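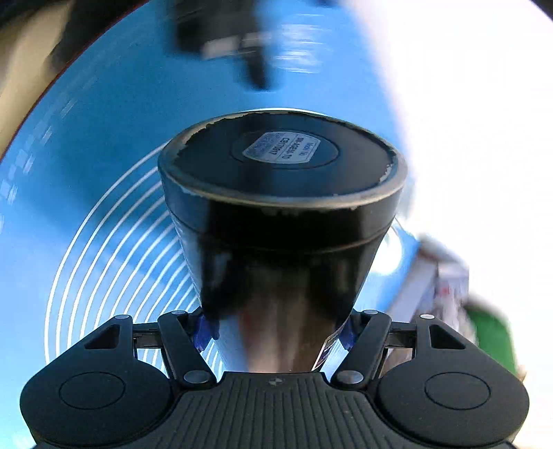

Handgreifer mit blauen Fingerpads an einem schwarzen Zylinder, Etikett oben auf dem Deckel

Welche Regeln gelten für Handgreifer, wenn gar kein Roboter dranhängt?

Dorottya Szénási
Hallo zusammen, ich habe die Ehre, bei uns in der Werkstatt die Arbeitsanweisung für das Aufnehmen von Greifdemonstrationen zu schreiben. Die Ehre kam per Mail um 17 Uhr, Abgabe noch im August. Es geht um Zweifingergreifer, die man in der Hand führt, Kamera drauf, und damit nimmt man Teile auf und stellt sie wieder hin. Später soll ein Arm in unserer Zelle (Projektname Foluvon, fragt nicht) dieselben Bewegungen lernen.

Jetzt streiten wir. Mein Kollege Radosław will die komplette Risikobeurteilung nach ISO 12100 plus alles, was in ISO 10218 steht, mit Unterschriftenblatt. Der Rest der Abteilung findet, ein Handgreifer sei eine bessere Grillzange und brauche so viel Papier wie eine Grillzange.

Konkret würde ich gern wissen:
Fällt so ein Ding überhaupt unter die Roboternormen, solange ein Mensch es hält?
Darf man Teile mit Typenschild verwenden, oder muss das Etikett vorher ab bzw. abgeklebt werden? Seriennummern sind bei uns ein heikles Thema, seit der Einkauf eine eigene Richtlinie dazu hat.
Wie geht ihr mit Teilen um, bei denen die Beschichtung am Rand schon abgeplatzt ist? Aussortieren oder gerade drinlassen?

Danke im Voraus. Bitte keine Antworten der Form »kommt drauf an«, die habe ich im Haus schon reichlich.

Csaba Borbély
Kommt drauf an.

Im Ernst: einfach Handschuhe anziehen und gut ist. Wir haben bei Drovmont jahrelang mit sowas gearbeitet, Vorschriften hat da keiner gelesen, und ich habe noch alle Finger. Etikett kann man abkratzen. Normen sind für die Leute, die die Normen verkaufen.

Pejman Golestani
Ich fange bei den Handschuhen an, weil man das so nicht stehen lassen sollte. Bei einem Gelenkmechanismus mit offenen Hebeln, wie er auf dem Foto zu sehen ist, würde ich Stoffhandschuhe nicht pauschal vorschreiben. Loses Gewebe kann sich zwischen Hebel und Seitenplatte ziehen, und dann hat man eine Quetschstelle mit Futter drin. Ob Handschuhe und welche, gehört in die Gefährdungsbeurteilung und hängt auch am Teil. Abgeplatzte Kanten können scharf sein, das merkt man meist mit dem Daumen zuerst.

Zu den Roboternormen: ISO 10218 behandelt Industrieroboter und ihre Integration. Ein Greifer, den jemand mit der Hand führt und zudrückt, ist für sich genommen kein Industrieroboter, auch wenn er später einen zum Vorbild hat oder umgekehrt. Die ersten Aufnahmen könnt ihr also ohne diesen Ordner machen. Hat der Greifer einen eigenen Antrieb, sieht die Sache anders aus, dann muss geklärt werden, was ihr da rechtlich vor euch habt und ob die Herstellerunterlagen eure Verwendung abdecken. Und sobald der Arm in der Zelle die Bewegung nachmacht, hat Radosław mit seinem Unterschriftenblatt recht. Das wird ihn freuen, also sagt es ihm schonend.

Die Gefährdungsbeurteilung nach Arbeitsschutzgesetz braucht ihr übrigens in jedem Fall. Für die Grillzange auch, falls sie dienstlich grillt. Unsere hat 2 Seiten. Die erste Fassung kam von einem Berater und hatte 393, davon handelten 8 von uns.

Etiketten bitte dranlassen! Wer das Typenschild abkratzt, hat hinterher ein Teil, das zu keinem Datensatz mehr passt, und ein Modell, das Typenschilder nur vom Hörensagen kennt. Wenn die Seriennummern nicht nach draußen sollen, maskiert sie in den Aufnahmen vor der Weitergabe und lasst das Original intern liegen. Bei uns steht in der Anweisung: Teil nicht verändern, Teilenummer ins Protokoll, Bild erst nach Freigabe raus. Mit Augenmaß natürlich, bei einem schräg stehenden, halb unscharfen Aufdruck liest der Einkauf auch nicht mehr viel heraus. Er wird es trotzdem versuchen.

Abgenutzte Teile bleiben drin, solange sie sicher anzufassen sind. Glänzend schwarze Zylinder sind für die Kamera ohnehin eine Zumutung, da spiegelt sich der halbe Raum. Dann lieber gleich mit Macken, die Produktion liefert auch keine Ausstellungsstücke. Nur den Zustand notieren, sonst sucht jemand in über 17 Durchläufen nach einem Fehler, der bloß ein abgeplatzter Rand ist.

Ákos Illés
Pejman hat das meiste, von mir nur zwei Ergänzungen aus der Praxis bei Nokotach.

Schreibt in die Anweisung, wo gegriffen werden darf. Bei uns hieß es anfangs »sicher greifen«, worauf jeder etwas anderes Sicheres tat. Jetzt steht drin: Pads seitlich am Mantel, Deckfläche mit Etikett frei, Zylinder bleibt aufrecht. Langweilig zu lesen, aber die Aufnahmen passen seitdem zusammen.

Und wenn zu zweit aufgenommen wird, regelt vorher, wer wann über der Arbeitsfläche ist. Der zweite Greifer kommt immer genau dann von oben ins Bild, wenn man endlich den Winkel hatte.

Dorottya Szénási
Danke, damit kann ich arbeiten, Csaba ausdrücklich eingeschlossen. Radosław hat den Satz mit dem Unterschriftenblatt ausgedruckt. Zur Frage nach dem Antrieb schaue ich morgen in die Unterlagen, die liegen bei Dudás im Schrank, und den Schlüssel hat der Einkauf.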